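Zestik Publishes Service Procedure for Two-Arm Tabletop Cell

TRONDDALE, March 16, 2018 — Zestik today released the setup and service procedure for the two-arm handling cell at its Tronddale workshop. The document covers cable routing, gripper checks and the table layout used when the cell is returned to work after maintenance.

The procedure replaces the short checklist supplied with the cell. It was drafted with Borbély, the integrator that installed both arms, and applies to all cells of the same type, including the unit at Grestine.

Service intervals are set by operating hours. Gripper fingers are inspected every 50 hours and the finger screws retightened to the value on the service card. Cables between the wrist and the gripper are checked for wear every 2000 hours and replaced at 3000 hours regardless of condition. Slack in each gripper cable must allow full wrist rotation without the cable touching the tabletop.

After any gripper or cable change, the technician runs each arm through 8 stored positions at reduced speed. Both arms are then tested over a table set with household goods of different shapes and stiffness — a cup, a bottle laid on its side, a dish rack holding a plate and a rolling pin. Further items are placed on clear acrylic stands at the left and right edges of the table.
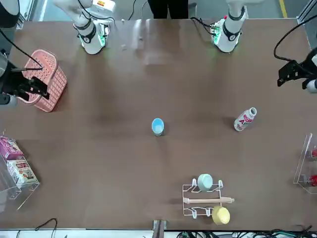
The two-arm cell with test goods on the table. Both wrist flanges are lit green.

The floor behind the table is to be kept free of tools during the test. Cables on the floor are bundled and routed away from the operator's standing position. If an arm stops during the stored positions, the cable connector at the wrist is reseated first and the sequence restarted from the beginning.

The procedure is available to service customers on request. A revised edition, with a section on spare grippers, is planned for June.

About Zestik
Zestik builds and maintains tabletop handling cells and supplies replacement grippers, cables and fixtures.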